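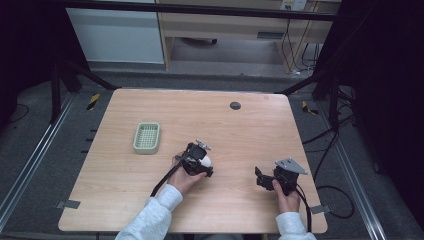

*A small green basket on a desk with a cable grommet.*

# Small plastic basket

A **small plastic basket** is an open-topped container, usually molded in one piece, that people keep on desks, shelves, counters and in drawers to hold loose little things. I've been writing up household containers for this wiki for a while now, and this is the entry I kept putting off, mostly because I own far too many of them and knew I'd end up talking about my own. So, fair warning!

## Form

Most of the ones I've handled are rectangles with rounded corners and a rim that's thicker than the walls. The rim is the part your fingers find first, and it does a lot of the work of keeping the long sides from bowing. The pale green one at the top of the article has a smooth, chunky rim and a grid pattern inside, a very common look. Round and oval baskets exist too, but they waste space in a drawer and I've given most of mine away.

The walls and floor may be solid, slotted or gridded. An open grid lets crumbs and dust fall through (onto your desk, sure, but you can wipe a desk). It also lets paper clips fall through, so check the size of the holes before you fill one up. My friend Orestis Vrettos lines his with a cut piece of felt, and I copied him for the basket where I keep sewing needles.

## Names

Sellers can't agree on a word. The same object turns up as a basket, tray, bin, caddy or organizer, sometimes all on one label. On this wiki we use *basket* when there are openings in the sides or floor and *tray* when it's solid and shallow. Kiều Doãn argued on the talk page that a solid one with tall walls ought to be a *bin*, and that's how the category is set up now.

## Use on a desk

A basket on a tabletop tends to end up toward the back on one side, where your elbows don't go. If the desk has a cable grommet – the round fitting set into the top for wires – leave a bit of room next to it, or you'll be moving the basket every time you plug something in. I learned that with a Skisto basket that sat right on top of mine for months.

What goes in? Pens, tape, chargers, glue sticks, dice, seed packets, batteries waiting to be recycled. Light and rounded things do well in a basket, as the walls stop them from rolling off the table. Heavy things don't do so well. I once filled one with coins and the floor sagged so much that it rocked.

I like to keep one basket with nothing assigned to it. Whatever is lying around on Saturday goes in, and then I carry it through the house and put everything back where it lives. It's faster than making a separate trip for every hair tie!

## Sizes and stacking

There's no standard size. Listings give the outside measurements at the rim, and the floor is always smaller, sometimes by a lot if the walls slope. The Zotine desk basket I use is 19 cm long at the top, and a pencil only fits in it on the diagonal. Sloped walls do mean that empty baskets nest, and the 2 I keep as spares take up hardly any more shelf than one would.

Straight-walled baskets hold more but won't nest. Jirkent sold a straight one with a clip-on lid, which stacked nicely until the clips snapped.

## Cleaning

Warm water, dish soap and an old toothbrush for the grid. The corners collect gray fluff and need the most scrubbing. I keep mine out of the dishwasher after one came out with a warped rim, though plenty of people wash theirs on the top rack without any trouble.

## See also

- Drawer divider
- Pencil tray
- Cable grommet
- Khương stacking bin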